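玻璃密封罐黑色盖子有异味、密封变差，怎么处理？

分类：厨房收纳 / 储物容器
提问者：Hema Thevar
发布于 2018年4月8日

家里有一批方形玻璃储物罐，圆角，黑色盖子，Bruvora 的，去年12月买的，一直装咖啡豆和虾米。现在腾空准备换装面粉和燕麦，罐身已经洗净，盖子还有味道，扣上以后用手一提就松。想问盖子能不能救，还是只换密封圈。

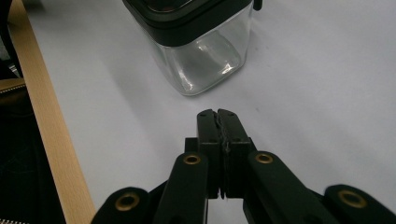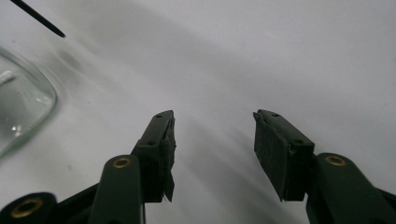
罐子倒空以后应该先洗盖子还是先洗罐身？
先拆盖子。密封圈取下后单独浸泡，浸泡期间洗罐身，两边同时完成，晾干时间也能对齐。

补充情况：
1. 罐身没有裂纹，罐口用指甲刮过一圈，没有崩口。
2. 密封圈没有拆过，不确定能不能拆。
3. 洗碗机洗过几次，盖子也一起放进去了。

——

Kamarul Tarigan
回复

异味基本来自密封圈和圈槽，玻璃本身不吸味。处理步骤：

拆圈。用木筷或塑料片从接缝处挑起，不要用刀尖，圈槽划伤以后密封面就不平了。

浸泡。温水 500 毫升，加小苏打 15 克，搅匀，密封圈完全没入，放置 8 小时。虾米味重的可以换一次水再泡。盖子主体用同样的溶液擦洗，带卡扣的款式不建议整个长时间浸泡，转轴里进水后很难干透，里面如果有金属件会生锈。

清槽。旧牙刷沿圈槽刷一周，油脂和粉末多数积在这里。冲净后倒扣沥水，再正放通风。

复装。密封圈有正反面时，唇边朝罐口方向。装好后用手指压一圈，不应有鼓起或扭转。

检验。罐内装半罐水，扣紧，擦干外壁，倒置在厨房纸上十分钟。纸上有水印，先把圈转半圈重装再测一次；水印位置跟着圈走，问题在圈；水印位置不变，问题在盖子或罐口。

提盖松动不一定是圈的问题。洗碗机烘干段温度高，部分塑料盖会轻微变形。把盖子平放在玻璃台面上，四角轻按，有翘动就是变形了，换圈无效，只能换盖。

另外，面粉不要在罐子刚洗完当天装，罐底内角容易残留水汽，隔夜再装。

——

Suryani Liew
回复

直接换圈，省事。我用的是 Sundano 的罐子，圈不能跟别家通用，买之前量内径和截面厚度，只报容量没用，同样容量罐口可能差几毫米。泡小苏打我试过，咖啡味能去掉，虾米味去不干净。

——

Danang Entili
回复

放太阳底下晒两天就好了，我家都这样。

——

Kamarul Tarigan
回复 Danang Entili

硅胶圈短时间晾晒没有问题，橡胶圈暴晒会发硬开裂。先确认材质再晒。没有标注的，一律阴干。

——

Hema Thevar
追加

已按一楼的方法做。圈能拆，是整条的，没有接头。倒置测试第一次有水印，转半圈后水印位置没变，平放盖子时有一角翘动，应该是变形。其余几个盖子还没有测。已写信问店家单独买盖子的型号，回信说需要提供盖子内侧的编号，我这只内侧写的是 591。以后盖子手洗。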